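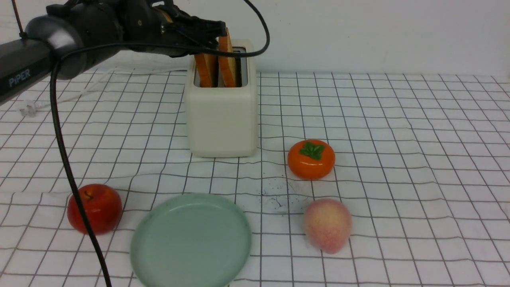
Toaster table, arm over the slots.

Tabletop Arm Rules: Frequently Asked Questions
Tulesholm Shared Lab
Last updated Apr 3, 2020

These questions come up most often from people booking a table for the toaster task or one of the other kitchen tasks. The full rules are in the Losik handbook, which you get with your bench key. If this page and the handbook disagree, follow the handbook and let the desk know.

Who can run an arm?
Anyone who has passed the bench check. It takes one session and covers the stop button, the cable route and parking the arm. A check passed on a different model of arm does not carry over.

Can I work alone?
Yes, during staffed hours. Outside those hours there must be two people in the room, and one of them keeps a hand free for the stop button the whole time the arm is powered.

Does the toaster have to be unplugged?
Yes, always. The plug has to be lying on the table where both operators can see it before the arm is switched on. A plug hanging behind the table does not count. This applies to toy appliances too, even ones with no heating parts inside.
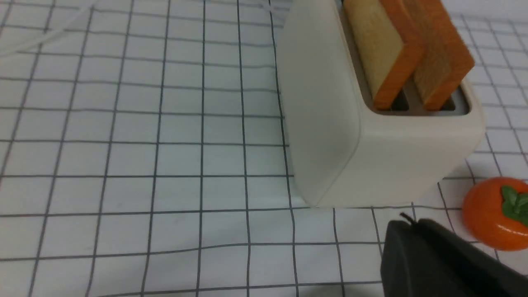
Do not tape the cord down. If the arm snags it, we want it to pull free, and tape leaves marks that show up in later recordings.

Why the grid cloth?
It makes it easy to put things back in the same place between runs. Smooth it by hand before you start a set. Small wrinkles are fine - the task should tolerate them. A fold high enough to tip a plate is not fine.

Do I need to clean marks off the cloth?
Brush off anything loose. If a mark stays, leave it and write it in the log. Do not swap cloths in the middle of a set.

What speed limit applies?
Use the slow profile for the first 3 runs of any new task, and again after any change to the gripper. After that you may use the normal profile. The fast profile is locked on shared tables.

How should the cables run?
Leave enough slack for the arm to reach its farthest pose without pulling. Move it there by hand, power off, and look at the whole length. Cable on the tabletop is allowed as long as it stays out from under the objects you plan to move.

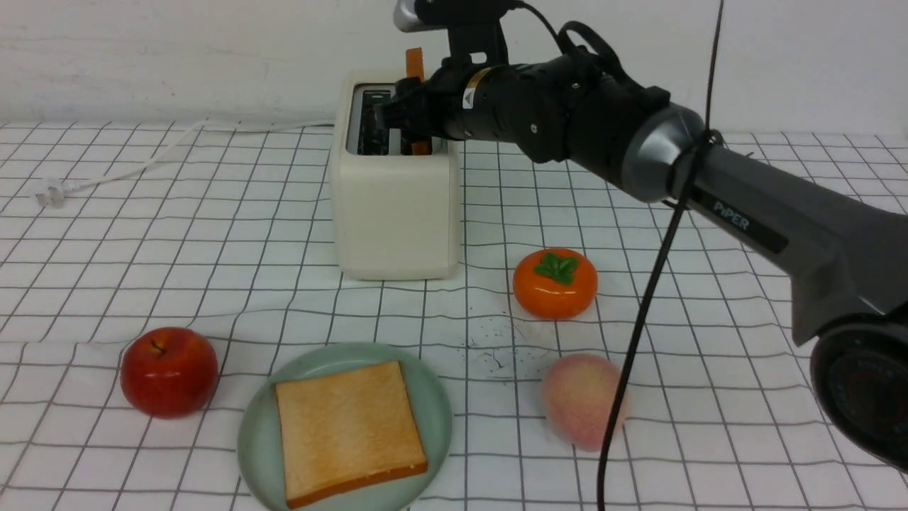

Check the slack again whenever you change the start pose. Most of the stopped runs in our October review came down to a cable that was fine in the old pose.

When may I reach onto the table?
Only when the arm is parked and the status light is off. That includes picking up a dropped slice or turning a piece of fruit. If something rolls toward the edge during a run, let it fall.

What about the extra objects?
Fruit and plates that are not part of the motion still count as part of the layout. Record where each one starts. If the arm touches one, mark the run as "contact" and keep the file. Please don't delete runs with contact in them. We need them for the Zernden report.

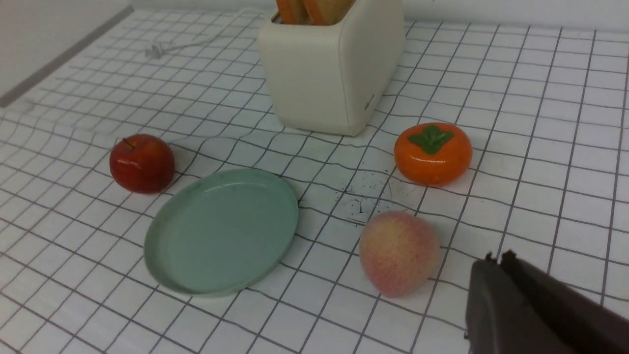 You can change the layout between sets, but not within one. Give every layout its own line in the log, even if you only shifted one item by a square.

How many runs can I do in one booking?
There is no fixed limit. You do have to stop for a check every 119 minutes, when the controller times out. Feel the joints for heat, look over the finger pads and sign the sheet before you restart.

What do I do after an unexpected stop?
Leave everything where it is and fill in form 4. Do not restart to see if it happens again.

Where do I send a question that isn't answered here?
Use the desk line, extension 3709, or leave a note in the Delić room tray.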